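I went to see Rakell at the Erell last night, the first screening of three. It's a small screen, 60 seats, and I'd say two thirds were taken. I have a fair bit to say so this will run over several posts.

The story is simple. A woman comes back to the island of Natex in December to sell her late mother's house. The buyer pulls out, the ferries stop for bad weather, and she has to stay there with her brother until they start again. They haven't spoken for 9 years.

You never get told what the falling-out was over. I kept expecting a big speech near the end and it doesn't come. There are two or three hints, one of them in a phone call you only hear half of, and you're left to put it together. I think I have, but my friend came out with a different answer.
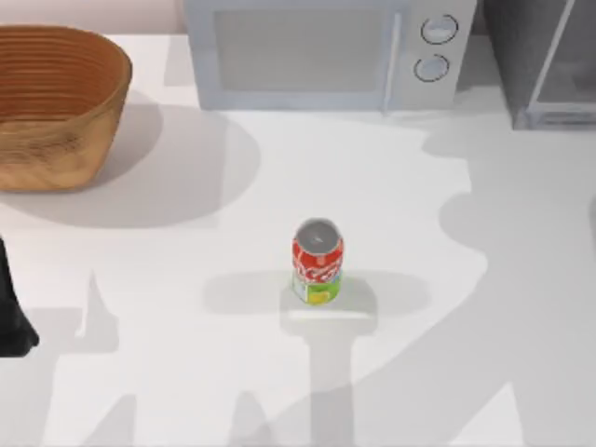 The first half hour is slow. Two people left before the storm arrives. I wouldn't blame them, the opening ferry crossing goes on much longer than it needs to and there's hardly a word spoken. After that it settles down and I stopped looking at my watch.

It was shot on the island with a very small crew. The programme note says 300 people live there and most of the ones you see on screen are locals. You can tell which ones are trained actors, but it doesn't matter much. The man who runs the shop is the best thing in the middle section and he has perhaps five lines.

The sound is where the money went, if there was any money. Wind all the way through, but it changes from room to room. Upstairs it's a whistle, in the hall it's more of a thump against the door. When it finally drops near the end the whole cinema went very still.

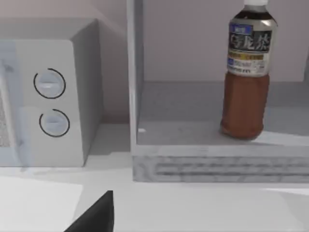 The brother is the harder part and he's played with almost no expression. He cooks, he mends things, he leaves the room when she comes in. There's a long shot of him reheating the same plate of food over and over while she talks to him from the stairs. It's one of those plain white microwaves with two round dials, one above the other, and he keeps his hand on the lower one so he doesn't have to turn round. It got a laugh from the row behind me. I didn't find it funny, but I can see why they did.

She's very good. I last saw her type of part done this well in Tello, the same director's first film, which was about a night porter and had a much neater plot. If you liked that one for the plot, be warned. This has far less going on and it's 40 minutes longer.

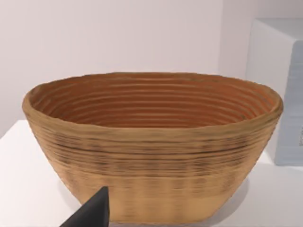

A few things I didn't like. The flashbacks to childhood are filmed in a yellow haze and look like an advert for butter. There are four of them and the film could lose the lot. The music over the last one is too loud as well.

The subtitles were also poor in places. White text on snow, so I missed whole lines in the harbour part. I told the person on the door afterwards and she said it had come up before with this copy.

The ending I'll leave alone, except to say that the house isn't sold when the credits start and I was glad of it.

There's one more showing on 24th May, early evening, and then it moves on. I'd sit towards the back. The front rows at the Erell are too close for a film with this many faces in it.

Recent posts
Tello, seen again on a proper screen
Why I've stopped reading programme notes first
Two short films about lighthouses
The Erell's new seats: a complaint
What I watched in December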